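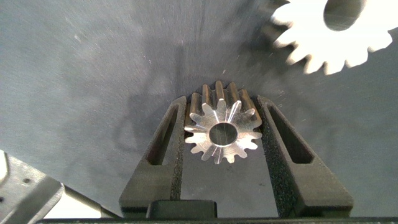

Swapping the finger pads on our gear cell

I put this off for weeks and then it took me 40 minutes, so don't be like me! The speckled strips on the inside of each finger do all the gripping, and once they glaze over, the small spur gears start to tilt (Irja spotted it first on ours).

Open the fingers, lock out the cell, and peel the old strips from the tip down. Wipe off every bit of glue. Press the new pad on flush with the squared tip, then leave it overnight.

Next morning, jog in slowly and close on a gear with the bore facing the camera. If it sits straight between the pads, run 200 picks at half speed. If it leans, one pad is too low – peel it and start over, sorry.

We change ours every 3000 picks now.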